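Lab 7: Picking mixed objects from a shallow bin
Course handout, Manipulation Lab
Instructor: Marijke Verstraete. Lab assistants: Silvan Hubmann, Nele Segers

7.1 Scope

Lab 6 dealt with identical parts in known poses. In this lab the objects differ in shape and stiffness and their poses are unknown. Each group writes a pick routine that takes a grasp pose from the planner, moves the arm to it, closes the fingers, lifts, and reports success or failure to the log.

The planner is supplied (package ruletti, branch lab7). You do not need to modify it. You do need to read its output format, which changed after Lab 5: the approach vector is now given in the bin coordinate system and no longer in the robot base system.

7.2 Before you start

Bring your calibration file from Lab 4. Groups whose file has a residual above the limit given in that handout must recalibrate first.

Check the clamps on the bin before every session. If the bin has moved, the bin-to-base transform is invalid and all later results with it. Re-teach the three corner points and save them under a new name.

Read the speed limit on the pendant. It stays at 20 percent for the whole lab, including dry runs.

7.3 Workspace

The bin has sloped inner walls. An object lying against a wall is usually reachable only with a tilted approach, and the supplied planner proposes vertical approaches by default. Set allow_tilt to true only after the vertical case runs without error.

A reflective panel covers the upper inner wall. Depth readings near it are unreliable. Mask that region before segmentation – the mask file in the ruletti package is a starting point and should be adjusted to your own camera pose.

Route of the cables: the bundle loops out to the side of the wrist. Large rotations of the last joint will pull on it. Keep joint 6 within the range set in limits.yaml.

The object set includes a hairbrush and a squeeze bottle. For the brush, grasp the handle or the collar, not the bristles. For the bottle, grasp the cylindrical body; grasps on the conical nozzle tend to slip. 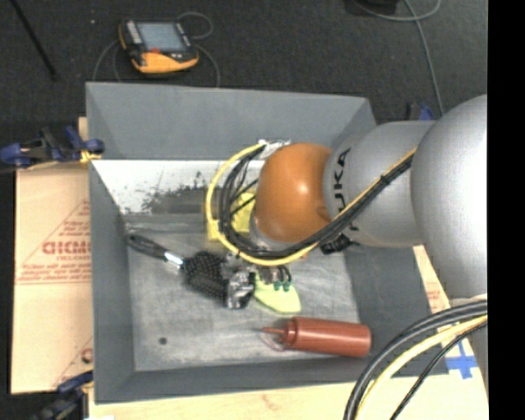
7.4 Procedure

1. Home the arm and open the gripper.
2. Move to the pre-grasp height. Confirm on the pendant that the tool coordinate system is active.
3. Request a grasp. Discard any proposal with a score below the threshold in your config.
4. Descend along the approach vector. Stop on contact or at the floor limit, whichever comes first.
5. Close, wait 500 ms, and read the finger position. Fully closed fingers count as a miss.
6. Lift, hold for 900 ms, and read the position again. A changed value counts as a drop.
7. Release over the bin and return to pre-grasp height.

Run 20 attempts per group. Do not rearrange the objects by hand between attempts unless the planner returns no proposal twice in a row. Note every such intervention in the log.

7.5 Report

Submit the raw log and two pages of text. State misses and drops separately. Edvin Dalen's script from the June course (score_log.py) produces the table in the required layout. Questions on the log format go to Silvan Hubmann.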